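Bollamdale Robotics Club Enters Kitchen Task in Simulation League

December 19, 2021

The student robotics club at Bollamdale Technical College has submitted its first full entry to the Purkitmont Simulation League, a remote competition in which teams control a two-armed robot in a rendered kitchen. The entry was uploaded after 327 recorded attempts at the counter-clearing task, of which 43 met the league's criteria for a valid run.

Teams in the league do not build hardware. Each receives the same robot model, the same room and a list of objects, and writes the control software that moves the arms. The robot has a parallel gripper on each arm. Scoring is based on the number of objects moved to their assigned positions, with deductions for dropped items and for contact between the arms and the walls.

Shazia Malik, who leads the club's software group, said most of the fall term went into grasp planning. The first version of the planner, finished in October, treated every object as a box. That was adequate for the bottle and poor for anything with a handle. The current version stores a short list of approach angles for each object and picks the one that needs the least wrist rotation.

"The kettle took the longest," Malik said. "It has a round body and a handle, and the fingers can only open so far. We have two approaches for it now and we are still not satisfied with either." 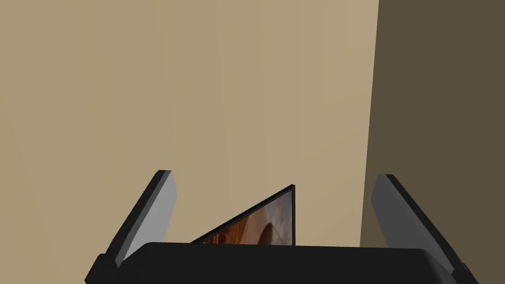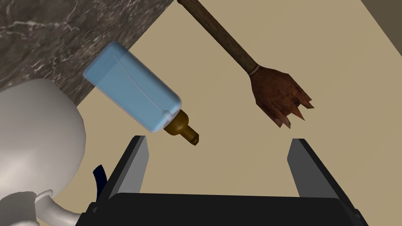
Stills from the club's simulated kitchen.

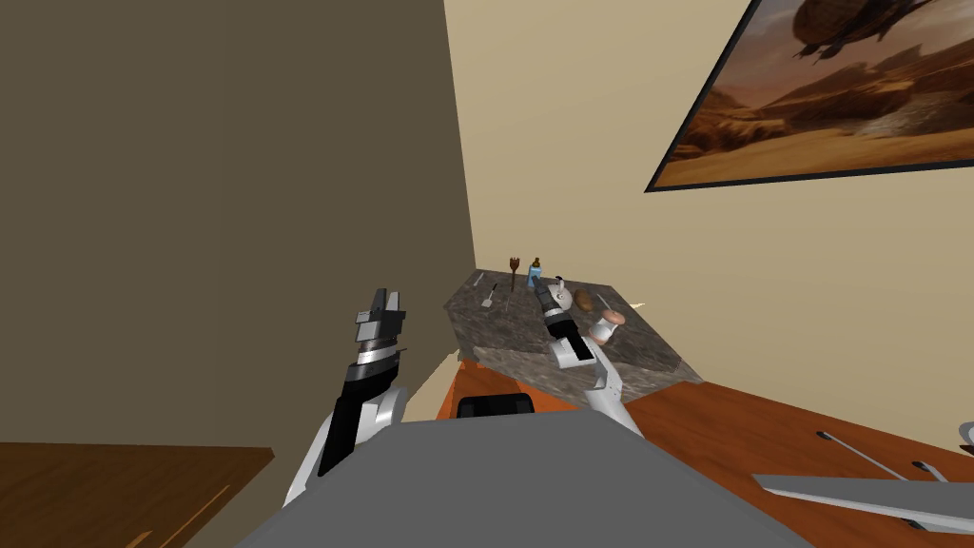

Does a team need its own robot to enter the league?

Entrants need only a computer that can run the simulator. The robot model and the room are supplied as a download, and all runs are scored from log files.

The club runs the simulator on two workstations in the college's electronics lab. A single attempt is limited to 3,000 control steps. Attempts that reach the limit are stopped and scored as they stand. According to the club's log, the shortest valid run finished in 1,074 steps.

Motion planning is handled by Jetidon, a package the club wrote last year for a line-following project and has since extended to jointed arms. A second program, Memon, reads the simulator's camera output and estimates the position of each object. The two exchange data through a shared file, an arrangement the members intend to replace. Reading and writing the file adds a delay to each planning cycle, and on slower machines the arm pauses visibly between moves.

Faculty adviser Hemi Pearce said thin utensils remain the main source of lost points. A spatula lying flat leaves very little height for the fingers to close on, and a small error in the position estimate puts the gripper into the counter. The club is testing a method in which one arm presses on the end of the utensil while the other closes on the handle – it works in some positions and fails in others.

League results will be posted on the Purkitmont site once all entries have been scored. The club will continue to meet in the electronics lab next term, and students from any department may join. No programming experience is required, although new members are asked to complete the simulator tutorial before their first session.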